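Tresteck Two-Arm Teleop Set: README

Maintained by Rochelle Marchetti, Imora
Last revised May 15, 2020

Summary

Tresteck is a set of demonstrations recorded by remote control on a two-arm tabletop robot. An operator moves a pair of leader handles, and the robot arms follow. Every demonstration was driven by a person from start to finish. There are no scripted motions and no replayed ones.

The set was made for training and testing imitation policies on short table tasks. It holds 200 demonstrations, split over four tasks. The layout on disk follows the older Tradeo set, so loaders written for Tradeo should work after the changes listed under Known issues.

What is in a demonstration

Each demonstration is one folder. It contains the joint readings for both arms, the leader readings for both handles, the gripper opening for each hand, the wrist camera streams, and a short text note. All streams are stored at 25 samples per second on a shared clock.

The leader readings are what the operator asked for. The joint readings are what the arm did. They differ, mostly in fast moves and when a finger is pressing on something. Train on the leader readings if you want the policy to push the way the operator pushed. We have used both.

Grippers

Both hands are set up as two-finger grippers. On the left hand the fingers are dark gray wedges with a long slot cut through them, and the inner faces are rough and speckled. The wrist camera looks out past the fingers, so both of them stay in view for much of a demonstration. Do not crop them out. The distance between the tips and the surface is hard to judge without them.

Finger opening is stored as a number between 0 and 1, where 0 is closed. The zero point was set again at the start of each recording block. If you combine blocks, use the value in the block header and do not assume one zero for the whole set.

Wrist views

The wrist cameras see whatever the arm is pointed at, and that changes a lot within one demonstration. Some views look out over plain gray, and others take in the white surface, cables and parts of the robot. The arm's own shadow falls in the working area in many of them. It is soft and it moves with the arm. We did not remove it or correct for it, and a policy trained on this set should be expected to see it at run time too.

White areas can be overexposed. Exposure was left on automatic for the first block and fixed after that. The block header says which.

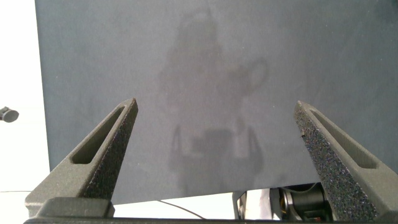
Recording procedure

1. Turn on both arms and let them settle at the rest pose.
2. Bring the leader handles to the matching pose. The software will not connect them until the difference is small enough.
3. Open and close each gripper once, all the way. This sets the zero point.
4. Check the wrist views. Both fingers should show, with a clear gap between them.
5. Press the left pedal to start. Wait for the tone before moving.
6. Do the task at a steady pace. Pause if you need to, but do not let go of the handles.
7. Press the left pedal again to stop. Press the right pedal to throw the demonstration away.
8. Type the note. One line is enough.

Operators were told to keep a demonstration if they made a mistake and fixed it, and to throw it away if a part left the table. Kept mistakes are marked "recovered" in the note. We find these useful and would not filter them by default.

Practice demonstrations are not included. Each operator practiced on a task before recording it.

Approach moves

A good share of every demonstration is spent getting the open hand to the right place. The operator brings the fingers in with a wide gap, lines them up, and only then starts to close. New operators tend to close too early and then correct by dragging. The notes for the first block mention this often.

When the open hand is over bare surface, there is very little in the middle of the view for a policy to hold on to. What it gets is mostly the fingers, the shadow, and whatever shows along the borders, such as a piece of the other arm. Policies trained on the wrist view alone drifted in this phase. Adding the joint readings as input helped.
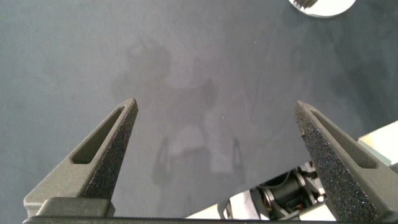 Left-hand wrist view: fingers apart over the gray tabletop, with part of the other arm at lower right.

Splits

The train and test lists are in the splits folder. Test demonstrations were picked by block, so no block appears in both lists. Please keep it that way if you make your own split. Lighting and camera angle are nearly the same inside a block, and a random split gives scores that are too high.

Known issues

- Tradeo stored joint angles in degrees. This set uses radians.
- Folder names use the task name first and the block second. Tradeo had them the other way around.
- In block 2 the right leader handle had play in the wrist joint. The recorded arm motion is fine, but the leader readings for that joint are noisy.
- Wrist cameras were taken off and put back between blocks. Use the calibration file that belongs to the block.
- A few notes are blank. They were blank when saved.

Loading

The reader from the Nanayakkara tools opens these folders directly. Point it at the top folder and pass the split file. It returns one demonstration at a time, with the streams already lined up. If memory is short, turn off image loading and read the views by index.

Planned changes

A second release is planned for October. It will add contact labels and corrected leader readings for block 2. Folder names will stay the same.

Contact

Send questions and bad-file reports to Rochelle Marchetti at Imora. Include the folder name and the sample index where the problem starts.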